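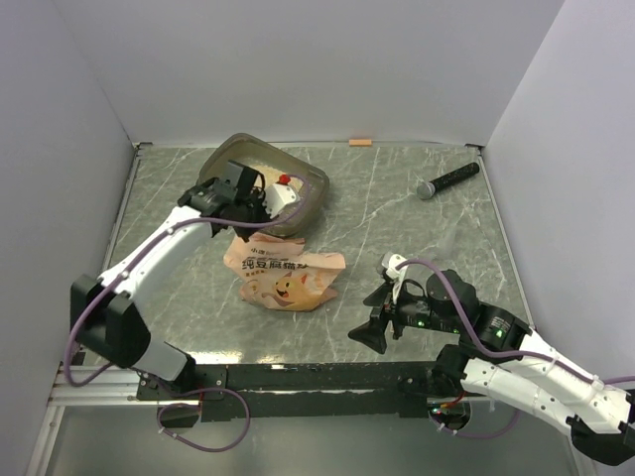 Which ball do we use for the bounce tests now that the old match balls have gone soft? The Tran size 5s, pumped up the night before and checked again with the gauge just before the first drop.

9/11/19

Right, football notebook, back at it after a week of doing nothing but stitching repairs. Yuzhen Qin wanted the rebound numbers for the Lendville under-18s before their next home game (they've moved on to the new pitch and the keeper swears everything skids), so I took 2 balls down there and spent the whole morning dropping them off a stepladder. Cold hands, great fun!

11 drops per spot, same as in April, so the two sets can sit side by side. Penalty area first, then the centre circle, then that scruffy bit by the far touchline where the wingers keep losing their footing. The penalty area came out lively and very even. Centre circle a touch deader. The touchline was all over the place – one drop went off sideways into the dugout and I've struck it out, note in the margin.
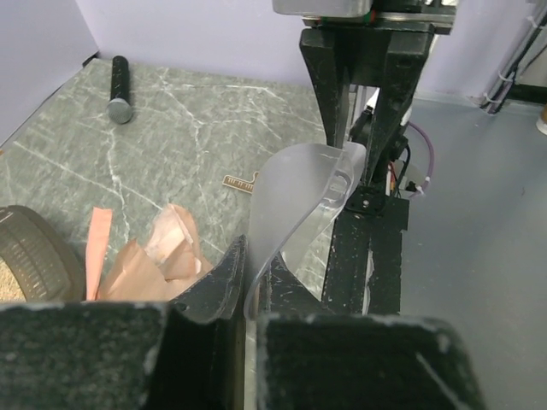 Grímur Lauritsen reckons the skidding is mostly pace off the pass and hardly the surface at all, and after watching their warm-up I'm half inclined to agree with him. They hit it so hard! Their coach has them playing out from the back like Bratovau do, all first-time balls along the floor, and on short grass that's going to zip whatever we say about it.

Panel wear: ball A is at 522 kicks on the Vorimen rig, ball B at 1,316. B has lost a bit of its shine round the valve but the seams are tight and it still rolls true down the ramp. I'd expected worse, given how the last lot peeled. Grímur wants B taken further before we open it up and look at the bladder, so please leave it on the shelf and don't go having a kickabout with it at lunch (you know who you are).

Still to do: roll test on the Lendville pitch when it's properly wet, new needle for the pump, and type up the April sheets, my handwriting in those is shocking. Yuzhen has the ladder in her car.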